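Chapter 6
Minimum orders, and how to talk them down

My first proper buying job was at a garden tool wholesaler in Skevville, and I nearly lost it over a hand trowel. I'd found a lovely one from a maker called Kandpal, good price, nice handle, and I rang my manager Shagufta Durrani to tell her how clever I was. She asked me what the minimum order was. I hadn't looked! It was 1,000 pieces, and in a good year we sold 248 trowels of every sort put together.

So this chapter is all about the minimum order quantity, or MOQ, as you'll see it written on nearly every quotation that lands on your desk. It's the smallest amount a supplier will make or sell you in one go. Sounds simple enough, and it is, until you start asking where the number comes from.

Sometimes it comes from the steel. A mill sells in set lots, and your supplier doesn't want half a lot rusting in the yard. Sometimes it's the time it takes to change a machine over from one tool to the next, and sometimes (more often than you'd think) it's a figure somebody in the sales office typed years ago and never went back to. You need to know which sort you're dealing with before you start haggling — the last sort moves very easily, the first hardly at all.

I went back to Kandpal in June and asked what would happen if we took their standard green handle instead of our own colour. Down it came to 900. Then I asked if we could mix trowels and hand forks on the same order, as they share a handle, and we ended up at 637 pieces across the two. Still a lot of trowels for us, but Talha Shaikh at our Kivovby branch took the forks off my hands and we got by.

We'll go through three things you can offer in return for a smaller order: a plainer product, a longer wait, or a higher unit price. I'll use the Kandpal quotation all the way through, so keep a copy of it next to you, and have a pencil ready for the sums. 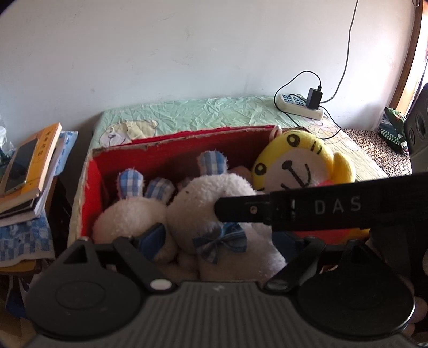
Before we get to the first of them, read the quotation once from top to bottom and mark every place where a quantity is mentioned, including the small print on packing.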